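OK I have been grumbling about the Plinorier curfew at everybody who'll sit still so I'm putting it all in a thread and then I promise I'll go back to posting about soup

Quick catch-up if you don't live in Ponamport: the council voted in an emergency night curfew for one neighborhood, Plinorier, after the trouble by the ferry ramp. Ten at night to five in the morning. It was supposed to last four nights. That was August 2018. It stayed on the books until the week before Christmas!!

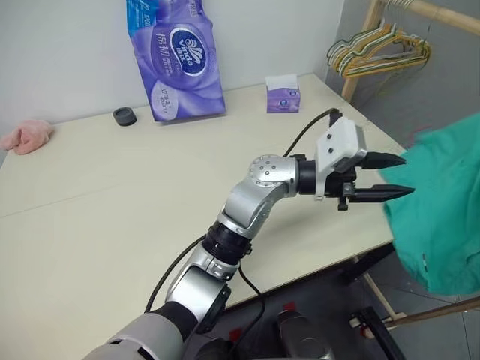
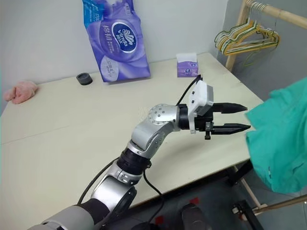
First thing, I'm not going to pretend the trouble wasn't real. Windows got smashed, two cars burned, and a bus driver got a brick through the side door and I don't care what your politics are, that man was just driving a bus. I was mad then and I'm still mad.

So the first four nights, fine. I would've voted for it myself, probably. People were scared and the police were stretched, and a short breather is what emergency powers are for.

My beef is with night five. And night fifty.

Because the way the ordinance was written, the council could extend it by "notice of continued need" and the notice didn't have to say what the need was. I went and read them. Most of them are one paragraph and it's the SAME paragraph. Someone changed the dates at the top and that was it.

One of them they forgot to change the date. I'm serious. There's a notice from late fall that says it will take effect on a day that was already three weeks gone, and it passed anyway, no discussion, between a parking item and the thing about the library roof.

Now the numbers, which come from the city's own report, page 11 if you want to check me: 204 people were detained for breaking curfew. 191 of them were let go with no charge of any kind.

I'll save you the math. That leaves 13. And most of the 13 were charged with things like not giving a name, which you can only get in trouble for once somebody has already stopped you for being outside.

Eero Rautiainen (council, north side, big fan of the curfew, still is) says this proves it worked. His argument is that hardly anyone got charged because the curfew kept people from doing anything worth charging. OK but by that logic you could lock down any street in the state and take credit for every night nothing happens on it

And if lots of people had been charged he'd have said that proved it was needed. I've asked him at two public meetings what result would have told him to end it. Both times he thanked me for my passion lol

I do want to be fair to him. He got some awful messages that fall, stuff about his house, and whoever sent those should be ashamed. He's also one of the few council members who actually shows up and argues for what he thinks. Half the others voted for it every time and never said one word out loud.

On to the people living under it.

Thư Triệu has the bakery on the corner by the ramp. Bakers start at three in the morning. You see the problem. There was an exemption for "essential night work" and she applied for it the first week, and the permit came in the mail after six weeks, made out to the business but not to any person, so it didn't cover her walking there.

She ended up sleeping on a cot in the back of the shop. For months. Her own words at the December hearing were "I pay rent on an apartment I visit on Sundays." That got a laugh and she did not look like she was joking.

Then you've got the cleaners and the night nurses. And the teenagers who take out the trash for the restaurants up the hill and have to cross the neighborhood line to get home. That line runs down the MIDDLE of a street, by the way. Odd numbers under curfew, even numbers not. You could stand on the even side at midnight eating a sandwich and wave at somebody who wasn't allowed on their own front steps.

Which brings me to the coverage, and this is the part where I lose friends.

Novumero had a live page going for the first two weeks and it was good! Names, times, corrections when they got stuff wrong. Then the fires were out and the live page closed, and from that point to the end I found six stories. Total. One of them was about whether the curfew was hurting ticket sales at the hockey arena, and the arena isn't even in Plinorier.

I asked Tuulikki Ruotsalainen about it, she edits their city page, and give her credit, she wrote me back a real answer. She said a fire is a story and a rule that gets renewed is a calendar item, and she had two reporters for the whole city and one of them was on leave. She also said she'd do it differently now.

I believe her. I'm still sour about it. When the cameras leave is when the boring paperwork starts and the boring paperwork is what people ended up living under.

And then my own side! Because we were no better. Vilho Pitkänen gives a great speech, I've clapped for him, I've stood in the rain for him. But somewhere in the fall every rally turned into a Vilho rally. There were shirts. I own the shirt.

Meanwhile the folks with the clipboards were getting maybe a thirty second mention at the end, "oh and sign the petition on your way out." The petition is what ended it. Vilho didn't end it. He would tell you so himself I think, on a good day.

So about that petition. Old city charter rule, hardly ever used: if enough registered voters from the affected area sign, the council has to hold a recorded vote, each member by name, with reasons read into the minutes. Impi Turunen found it. She used to do land title work and reads charters the way I read menus.

It needed 3,000 good signatures. They turned in a big messy stack and after the clerk tossed the duplicates and the out-of-area ones they had 3,089. Tight!! I was in the hallway when the number came out and a woman I'd never met grabbed my arm so hard I had a mark.

Same council, same members. Once they each had to stand up and say why in their own voice, five of the yes votes went away. One guy said he "had not realized it was still in effect." Sir. You voted on it. You voted on it a bunch of times.

(I have watched the video of that moment more than is healthy.)

Things I'd like changed, and then I'll let you go.

Any emergency order gets an end date, and extending it takes a new vote with a new reason written down. If the reason is copied from the last one the clerk sends it back. I know that sounds petty. I'd like it to be petty.

Put the stop and release numbers out every week while it's going on. We only got ours after it was over, and only after a records request and a fee. Why is there a fee to find out how many of my neighbors got put in a van?

Work permits go to the worker. Same day. If you can print a ticket on the sidewalk you can print a permit.

And stop drawing the lines down the middle of streets, for crying out loud.

A couple replies since I started posting this, so:

To the person asking about Valtonen, yes, that's the private security outfit the city hired for the last stretch. The contract is public but the schedule of how many guards and where is blacked out. I've got an appeal in. I don't want to guess about it before I see it, so I won't.

To the person who says I'd feel different if it had been my car. Maybe! I've thought about that. I parked on that street two nights before. But I don't see how keeping a baker on a cot until Christmas pays anybody back for a car.

To whoever said "it's over, move on": the ordinance got switched off, it didn't get repealed. It's all still there, same wording, and the council can turn it back on with a phone vote. There's a draft to fix it that has been sitting in the legal office and it needs one more member to sponsor it.

So if you're in Ponamport and your council member isn't on it yet, call. Don't email, they have an intern for the emails. Calls get written on a pink slip and go on the actual desk, Impi swears by this.

Be nice to whoever picks up. Say your street and say you want the repeal draft on the agenda.

I'll post what comes back on the Valtonen appeal when I have it. Soup tomorrow, it's the split pea one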